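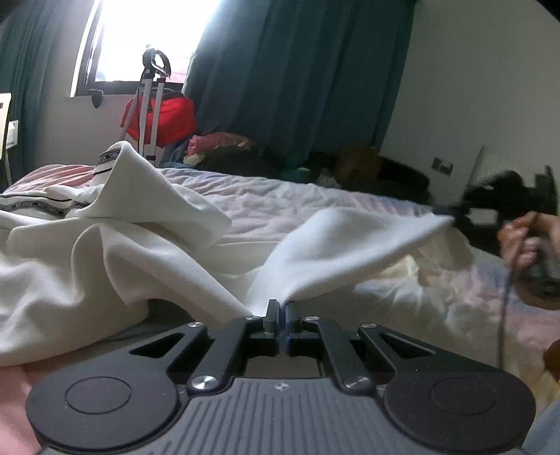 Two-handed cloth demonstrations: what to do with failed grasps and idle jaws?

Asked in Data collection, tagged bimanual, cloth, hand-held gripper

I am collecting demonstrations of handling large white cloth on a bed, using a pair of hand-held grippers with a wrist camera on each. The target policy is a two-arm one. Episodes start with the cloth in a heap and end when it is laid flat and folded in half twice. So far I have 283 episodes, recorded over several sessions since May by one operator.

Training on the first batch gives a policy that reaches well and closes at sensible places, but it has two faults.

1. When the jaws close on nothing, or on the sheet underneath as well as the item, it carries on as though the grasp had worked. It lifts and moves to the next stage.

2. When one hand is holding a corner and the other is travelling, the holding hand tends to open early.

I have been throwing away every episode with a missed grasp, on the grounds that the operator made a mistake. I have also been trimming the start and end of each file so that there are no idle periods. I now suspect both decisions.

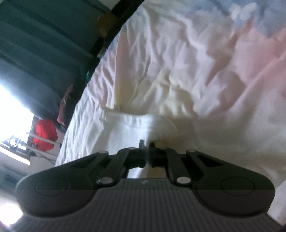
The bed and the item are both white in most of the episodes, so there is little colour difference to help the model find an edge. Light comes from a window on one side and changes a good deal between morning and late afternoon. I do not want to close the curtains for every session, as the policy has to work in daylight.

Questions: should missed grasps be kept? Should idle time be kept? And is white on white worth the trouble at this stage, or should I record with a coloured item first?

Frames are stored at full rate and thinned for training. Gripper width is logged on the same clock as the video. Tracking is lost in more than 4 episodes per session, usually when both hands are low over the cloth, and those are already excluded.

Answer 1 (accepted)

Keep the missed grasps, provided the operator notices and tries again. A set in which every close succeeds contains no example of what to do after a bad one, so the policy has nothing to copy. Drop only the episodes where the operator gives up or uses a bare hand to sort things out.

We had the same fault on the Brumum set. What worked for us was a label per close, with 3 values: clean, missed, and caught the layer below. The last one matters with bedding. Ask the operator to open fully after a miss, back off a little, and approach again from a slightly different angle. If they only nudge forward and squeeze again, the model learns to nudge and squeeze, and on a flat sheet that goes on for a long time.

Do not set out to make mistakes on purpose. Staged misses look different from real ones - the hand slows down beforehand and the model picks up on it.

On the early opening: check your width signal before blaming the data. If a hand holds for several seconds with no change in width, and you thin frames by motion, you may be removing most of the holding period. The files then show a close followed very soon by an open. Thin by time, the same for both hands, and see whether the fault goes away. 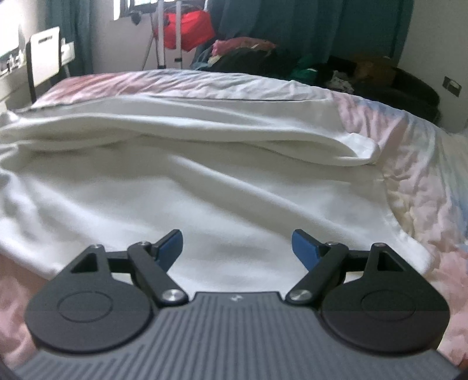 Idle time I would keep in small amounts. Leave a second or so at the start with the jaws open and the hand still, and the same at the end after the last release. Without the end part the policy does not know when it has finished and will go back to pull at a fold that was fine. Long pauses in the middle, where the operator is thinking, can be cut, but cut both hands' streams at the same points.

Gilles Tanguy

Comment on answer 1

It was the thinning. I was filtering each hand separately by motion, and the holding hand lost nearly everything. Retraining now. I had not thought of the effect on the two clocks either.

Answer 2

Stay with white on white if that is what it will meet in use. Starting with a coloured item gave us a model that looked for the colour, and we had to collect most of it again. Mix in other items later, but not as a first stage.

For light, write down the time of day in the episode record and split your test set by it. If all the failures are in the afternoon you will know what to collect on Friday.

Answer 3

Try Fusen, it does the trimming for you. I think there is a setting for two hands. Have not used it on cloth.

Comment on answer 3

It trims by motion by default, so it would give the same problem as in the question. The Maillard scripts let you set a fixed step, but you have to align the streams yourself first.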